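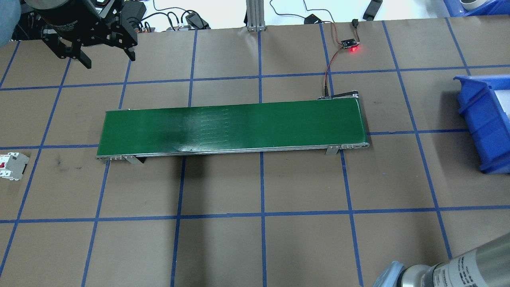 How often should a household water meter be read by hand? Once a month is enough for billing questions, but leak hunting needs two readings in one night, the first after the last toilet flush and the second before anyone gets up.

I started doing this in December, when the bill from Poduval Water listed 3,466 gallons more than the month before. The meter is a Pludura with a sweep hand and a small leak dial. With every tap closed, the leak dial was still turning. Slow enough to miss at a glance, so I taped a pencil mark on the glass and came back after 40 minutes.

The method is dull. Close the valve at the house side. If the dial stops, the loss is inside. If it keeps moving, the loss is between the meter and the wall, and you will need a shovel. Mine stopped. I then shut the stop valves one at a time – toilets first, then the water heater, then the softener – and read the dial after each.

The softener was the one. Its drain line ran a thin trickle to the floor sink all night. The Arkusex valve head has a piston and a stack of seals, and the bottom seal had a nick in it. The seal kit took 2 evenings to fit, one of them spent looking for a retaining clip.
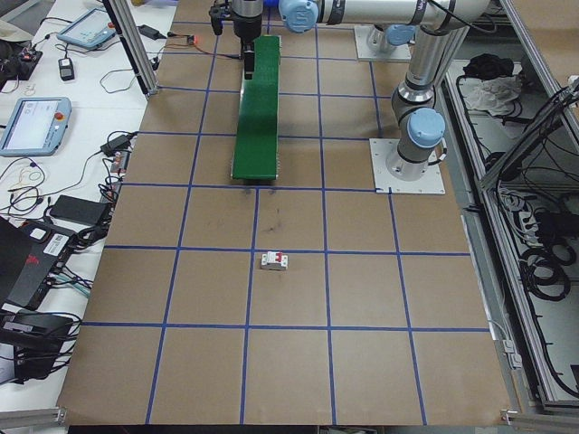 Jolene Tawhiri wrote in to say that I should have started with the softener, as hers on Tilden Road did the same thing and the drain line is easy to check with a cup. She also thinks a dye tablet in the toilet tank is a better first test than the stop valve.

The cup is a fair point. The dye tablet I am less sure of. It shows a bad flapper but says nothing about a fill valve that dribbles into the overflow tube. I still close the valve and read the dial.

Overnight use is now zero on the sweep hand. The next bill should be readable without a calculator. I have left the pencil mark on the glass.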